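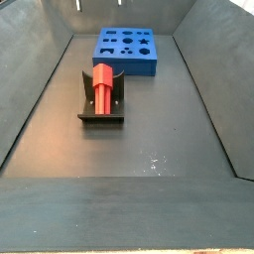
1. Anlass und Fragestellung

Der vorliegende Projektbericht entstand im Rahmen des Studienprojekts "Formen und Passungen" am Institut für Produktgestaltung der Hochschule Vinholm. Bearbeitet wurde er von Valquíria Furtado, Bindu Reddy und Mirko Ferri, die fachliche Betreuung lag bei Chandrasekhar Pai. Gegenstand der Untersuchung ist die Gestaltung von Formensortierern, bei denen einzelne Steckteile einer passenden Vertiefung in einem Grundkörper zugeordnet werden.

Ausgangspunkt war die Beobachtung, dass handelsübliche Sortierspiele meist nur wenige, deutlich verschiedene Grundformen verwenden. Der Schwierigkeitsgrad lässt sich damit kaum abstufen. Das Projekt sollte klären, wie die Auswahl und die Anordnung der Vertiefungen die Zuordnung beeinflussen und welche Formen besonders häufig verwechselt werden.

2. Material und Aufbau

Verwendet wurde ein blauer, rechteckiger Block, in dessen Oberseite die Vertiefungen in drei Reihen eingelassen sind. Neben einfachen Umrissen wie Kreis und fünfzackigem Stern kommen Gruppen aus mehreren kleinen Öffnungen vor. Sie verlangen ein Steckteil mit mehreren Zapfen und müssen als zusammengehörig erkannt werden. Das jeweilige Steckteil wurde in einem dunklen Halter bereitgestellt, getrennt vom Block, sodass es vor dem Greifen von der Seite betrachtet werden konnte.

Als Arbeitsfläche diente ein grauer Boden mit grauen Seitenwänden. Die zurückhaltende Farbgebung geht auf einen Vorschlag von Frau Reddy zurück - in der Vorstudie hatte eine gemusterte Unterlage die Teilnehmenden abgelenkt.
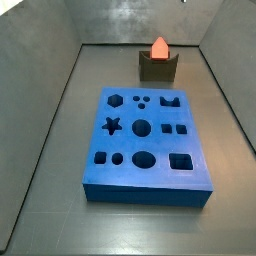 Warum wurden Öffnungen in Gruppen zusammengefasst?

Gruppierte Öffnungen prüfen neben dem Umriss auch die Ausrichtung des Steckteils. Bei drei kleinen Kreisen im Dreieck etwa genügt es nicht, die runde Form zu erkennen; das Teil muss zusätzlich in die richtige Drehlage gebracht werden.

3. Durchführung

An der Erprobung nahmen 19 Studierende der Hochschule teil. Jede Person erhielt 10 Steckteile nacheinander in wechselnder Reihenfolge. Festgehalten wurden die zuerst gewählte Vertiefung und die Zahl der Korrekturen. Die Protokolle führte Herr Ferri, die Auswertung übernahm Frau Furtado.

4. Ergebnisse und Ausblick

Der Stern wurde durchgehend beim ersten Versuch richtig zugeordnet. Verwechslungen traten vor allem zwischen Formen mit ähnlichem Flächeninhalt auf, ebenso bei paarweise angeordneten Öffnungen. Lagen zwei solche Paare in derselben Reihe, stieg die Zahl der Korrekturen merklich an. Die Gruppe empfiehlt daher, verwandte Formen für Einsteiger räumlich zu trennen und sie erst in einer schwierigeren Variante nebeneinander zu setzen.

Offen bleibt der Einfluss der Farbe des Steckteils. Eine Folgeuntersuchung mit einheitlich gefärbten Teilen ist für Juni vorgesehen und wird von Thirumalai Ramasamy betreut.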